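My third month at the arms

Posted in: Work, Small things

I promised to my sister that I will write again when I have something to tell. So, since September I work at Erora, in the long building behind the Dakdale bus station. My job title is "demonstration operator." When I say this to people they think I show products to customers. In truth I teach two robot arms to sort things into bins, and I do it by moving them from a chair.

You sit a little to the side of the table and hold one handle in each hand. When you turn your wrist, the arm turns its wrist. When you squeeze, the gripper closes. Every movement is recorded, and the people upstairs use the recordings so that later the arms can do the same work without me. One recording from start to end is called an episode. For one task they want 200 episodes, and on a good day I make about 100, but I have had few good days.

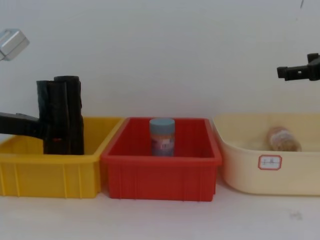
The first week I was very bad. I moved as I would move with my own hands, which is too fast, and I made many small corrections. Aoife Kavanagh, who trained me, watched one of my episodes with me and stopped it many times. She asked, "Why did you go back here?" I did not know why. I had gone back because I was nervous. But the robot does not know that I was nervous, it only sees that a person goes back at this place, and so it will learn to go back too.

This was a strange feeling for me. I have taught before (I gave piano lessons to children for some years) and a child will forgive you a wrong movement. You say "no, not like this" and you play it again. With the arms I can't say anything. If an episode is bad I must press the left pedal and throw it away, and begin from the beginning.

The hardest objects for me are the soft ones. A jar is easy, it has the same shape from every side and it waits for you. A roll of plastic bags is different. If you close too much it becomes flat, and if you close too little it slides down slowly and you notice it only when it is too late. In the chair I feel nothing in my fingers, so I had to learn to see it. I look at the wrinkles. When they stop changing, I stop squeezing.

For this I use mostly the small screen with the view from the wrist. My first days I looked only at the real table, and I thought I was in the middle when I was not. Now I look at the screen for the last part of the way, wait until I see the roll between the two fingers, and then I go.

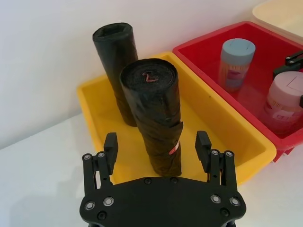
The roll marked 2, with the fingers still open.

On Tuesday we had visitors from Brennan, the company which wants to use the arms in their storeroom. One man asked me if he can try. He sat in my chair and he laughed very much, because he pushed the handle forward and the arm went forward, and I think he had not believed it before. After that he tried to take a jar and he couldn't get near to it. He was sweating! I was a little proud, I must admit. I remembered that I was the same in my first week.

He also asked if it is boring. I said sometimes yes. After lunch it is boring, and my shoulders hurt if I forget to put the chair lower. But in the morning there is a kind of quiet that I like. I listen to the fans of the computers and I do one movement, then the same movement again, a bit cleaner.
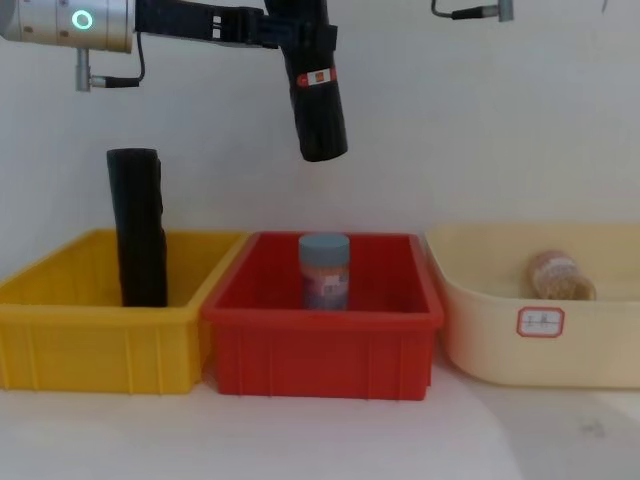
What I still do not do well is to use both arms together. My right hand waits for my left hand like a guest who does not know where to sit. Aoife says I should give it a place to rest and always the same place, so I am practicing this now. She also told me to breathe out when I lower the arm. I thought it was a joke, but I tried it and my line became more straight.

Next month we begin with Prerkimora, which is the name of the new program for replaying the episodes. They say it will show us where we hesitate, with colors. I am not sure I want to see my colors, but I will write about it if they are not too terrible.

Mama, if you read this: yes, I eat lunch, and the bus is warm.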